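Trailers That Tell Too Much: my media studies project report
5/4/19

So for my final project I picked movie trailers, mostly because I watch way too many of them! My question was simple: does a trailer that gives away more of the plot make people want to see the movie less?

I cut two trailers for Grimia, the short film Berkay Saraç directed in February. The first one only shows the setup. The second one gives away that the sister is alive (sorry, Berkay) and even uses a bit of the last chase. Nele Bakker did the music for both, so the sound is the same all the way through.

I put them in front of 20 people from my dorm and the film club, half for each version, and then they filled in a form about how much they wanted to see the whole thing.
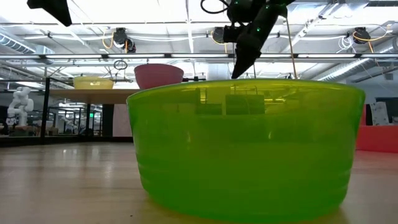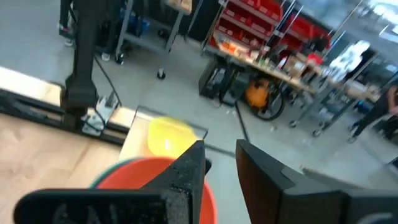

The spoiler trailer won, and I did not see that coming. People who saw it wrote longer answers too – one page was all guesses about how the sister got out. Griet Verstraete thinks the chase footage did most of the work, and she might be right, because it's easily the best-looking part of the film. I should have left it out of both cuts or put it in both.

My other mistake was asking film club people at all. Half of them already knew Berkay's script! Next time I'd use strangers and a movie with a slower ending. Vlasta Radulović has offered me her ghost story, Tretell, and I've already started picking shots for it.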